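Murameck Articulated Fixtures Pack: a review

Home | Reviews | Simulation | Hardware | Archive | About

Last updated: December

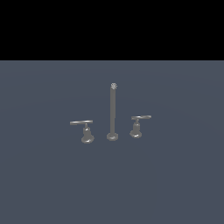
Murameck sells packs of 3D models for people who train and test robot arms in simulation. I bought the Articulated Fixtures Pack because we needed things with handles that turn, and I was tired of making them myself. The pack has 242 models in it, mostly things found in kitchens, bathrooms and utility rooms. I started with the widespread faucet, since turning a lever is the first task we give any new policy. It loads as three pieces, a tall spout and two lever handles, with the levers pointing outward and nothing joining the bases. You get no sink and no deck plate. In my viewer it came up in one flat gray on a plain ground plane, and that is how I used it for most of the tests below.

I paid full price for a single-seat license. Murameck did not know I was going to write about it.

What I ran it on

My setup is a desktop with one mid-range graphics card, running Povwood as the simulator. The arm is a seven-joint model with a two-finger gripper. I also tried the pack in Ambrose, which a lot of small labs use, to see if the files would carry over. Ruben Jansen, who shares the office with me, ran the same import on his laptop and got the same results, only slower.

Getting the files in

The download is one archive with a folder for each model. Inside each folder is a visual mesh, a collision mesh, a joint file and a short text file with the units and the joint limits. The units are meters throughout. I checked a good number of the folders and did not find one that was off by a factor of ten or a thousand, a problem I have had with almost every free model I ever downloaded.

Povwood took the whole pack through its batch importer and gave me 2 warnings. Both were about missing mass values on small parts, and I filled those in by hand. Ambrose was more trouble. It wants the joint axes written a different way, and the converter script in the pack flips the sign on some of them. The result is a lever that turns the wrong way when you pull it. The fix is a one-line change in the script. I wrote to Murameck about it and got a polite reply saying it would be in the next update. At the time of writing it is still not fixed.

Collision meshes

This is the part I care about most, and it is mixed.

The faucet levers are good. They are long and flat, and the collision shape follows them closely enough that the gripper can close on the bar or push it from the side with a fingertip. I ran 403 turning attempts with our usual policy and saw no case of a finger passing through a lever. Contact was steady at our normal time step. When I doubled the time step the lever started to jitter under a firm grip, but so does everything else I own.

The bases are less good. Each valve body steps in as it goes up toward the stem, and you can see that clearly in the visual mesh. The collision mesh wraps the whole thing in a simple cylinder. If your gripper comes in low, under the lever, it will stop in mid-air short of the part it is supposed to be touching. For us that meant a few odd failures that looked like bad planning until I turned on the collision view. If your arm only ever comes from above you may never notice.

The cabinet hinges and drawer slides in the pack have closer shapes and gave me no trouble. The round valve wheels have spokes you can reach between, and the gaps are real in the collision mesh as well. That must have taken somebody a while.

Joints

Every moving part has limits, damping and friction set. The numbers for damping are on the low side. A faucet lever that gets a light tap will swing to its stop, and no faucet I have used at home does that. I raised the damping on all the levers before collecting anything for training. You can do this in one place in the joint file, and the text file tells you which line.

The spout on the faucet is fixed. I would have liked a turning version as an option. The kitchen faucets elsewhere in the pack do turn, so the maker clearly knows how.

Looks

Materials are supplied separately from the shapes. There is a set of metals and a few paints, and you apply them yourself or let a randomizer do it. Out of the box a model loads in gray with no markings, so there is nothing on the handles to tell a camera which is hot and which is cold. If your task depends on that you will have to add it.

The metals are fine under soft light. Under a hard light I got bright speckles on small rounded parts, and even with soft light there is a little of it on the cap at the top of the spout. Turning up the sample count helped and cost me render speed. For policies that work from depth it makes no difference. For policies that work from color pictures I would randomize over it and move on.

Documentation and support

The manual is a short PDF. It covers import, units and licensing and says very little on the joint settings. Murameck answers email within two working days in my experience. There is a forum, but it was quiet when I looked.

The license lets you use the models in training data you publish, as long as you don't hand out the meshes themselves. Read it with care if you plan to release a full benchmark, as you will need the site license for that.

Compared with Fitier

Fitier sells a similar pack with 200 models for less money. I have used it for over a year. Its collision meshes are tighter around valve bodies and worse on thin levers, where I had fingers slip through. Its scale is not reliable and I have had to check each model before use. If your work is mostly cabinets and drawers, Fitier is good enough and I would save the money. If you need handles, taps and knobs, I would get the Murameck pack.

Who should buy it

A small lab on Povwood that wants to start on turning tasks this week can load this pack and do so. An Ambrose user should wait for the script to be fixed or be ready to edit it. Anybody who needs close contact around the lower part of a fixture should plan to rebuild those collision shapes. I did it for the faucet in an afternoon, using the visual mesh as a guide, and the odd failures went away. I have kept the rebuilt version and am using it in place of the original.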